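Nidomgate Community Help
Collections, Archives and Home Listening

Cataloguing a mixed lot of 45s with incomplete label information

Posted by Emil Ammann

I have been asked by the Stesemlow Historical Society to prepare an inventory of a donated collection of seven-inch singles, with a view to placing it in the local studies room of the municipal library. The collection was assembled over several decades by one household. It comprises domestic pressings, imports from Europe and a quantity of privately pressed discs by dance bands, choirs and school ensembles.

The greater part of the material presents no difficulty. The remainder falls into three groups on which I would be grateful for advice.

The first group consists of discs on which the catalogue number on the label does not agree with the number stamped in the run-out area. One single on the Pulter label is printed with the number 3043, while the run-out carries an entirely different sequence followed by a letter. I am uncertain which of the two should be entered as the principal identifier.

The second group consists of discs without their original sleeves. Many have been placed in sleeves belonging to other records, and in several cases the sleeve is of greater interest than the disc inside it. Should a mismatched sleeve be recorded with the disc, or be given an entry of its own?

The third group consists of discs bearing no date. The society's form has a mandatory field for year of release and will not accept a blank.

I should add that a small number of the discs are scratched to a degree that makes transfer to digital form unrewarding. I have been advised informally to discard these. I am reluctant to do so without a second opinion.

Posted by Apolline Langlois

I was responsible for the recorded sound holdings of a regional library for a number of years and have dealt with each of these matters. The following reflects the practice we adopted. Other institutions may reasonably do otherwise.

On the matter of numbers, the printed label number should be entered as the principal identifier. It is the number by which the record was ordered, advertised and sold, and it is the number a researcher will bring to the desk. The run-out inscription should be transcribed in full in a separate field, including any letters, symbols or initials, and including anything that has been struck through. Please do not tidy it. A letter following the sequence may denote the side, the cut or the pressing plant, depending on the manufacturer, and the cataloguer is not obliged to decide which. In the case of your Pulter single, I would enter 3043 and add a note that the two numbers disagree.

It is also worth checking both sides under a strong light held low. Run-out inscriptions made by hand are often very faint, and I have seen them overlooked by experienced staff. A soft pencil should be used for the working notes, and no pen of any kind should be permitted on the table.

On sleeves, I would recommend a separate entry in every case where the disc and sleeve demonstrably do not belong together. The two entries may then be linked by a note reading 'received with', followed by the other item's accession number. The donor's arrangement is thereby preserved on paper, even if the items are later housed apart. Company sleeves present a particular trap, as a label might use the same design for many years, and a sleeve that looks correct may be a good deal later than the record. Where there is doubt, 'sleeve possibly not original' is sufficient.

Loose items that arrive with a collection should be dealt with at the same time. Inserts, jukebox title strips, centre adaptors, receipts and stylus packets are all liable to be separated from the records and lost. Each should be given a number that refers back to the parent entry, and flat paper should go into an acid-free envelope. Small hard objects are better kept in drawers, away from the paper and certainly away from the discs.
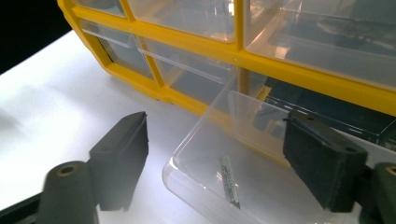
Small parts storage with clear drawers in a yellow frame.

On dates, the form should be changed. A mandatory year invites the cataloguer to guess, and a guess entered in a date field will be quoted as fact. If the society cannot alter the form, ask whether the field will accept a range or a query mark. For privately pressed material, the best evidence is frequently outside the record altogether: concert programmes, parish newsletters and the advertising columns of the local paper. A choir that sold a record would normally have announced it.

As regards the scratched discs, I would strongly advise against disposal. A damaged copy of a commercial single may be expendable if a better one is held elsewhere. A damaged copy of a private pressing may be the only one. Transfer software will deal with light crackle - it will not deal with a deep scratch across the full width of the side - but the label, the inscription and whatever can still be heard retain their value. The condition should be noted and the item kept.

Posted by Ruchti

I agree with most of the above, with one reservation concerning the quantity of work involved. Our club catalogued 4000 singles on the principle that everything would be transcribed, and the project stalled after the first 500. It was resumed in June on a reduced basis, with artist, title, label, number and condition only, and has since been completed.

My recommendation would be to make a short entry for every disc first, and to return to the run-out inscriptions for the local and private material.

Store the discs upright. We allow no more than 40 to a box, owing to the weight.

Posted by Emil Ammann

I am obliged to both respondents. The society has agreed that the year field may be left as 'undated', and the scratched discs will be retained. I shall adopt the shorter entry for the commercial singles and the full transcription for the choirs, schools and dance bands.

The mismatched sleeves have been given separate numbers as suggested. One has already been reunited with its record, which had been filed in the sleeve of a brass band.

Thread last updated Dec 26, 2023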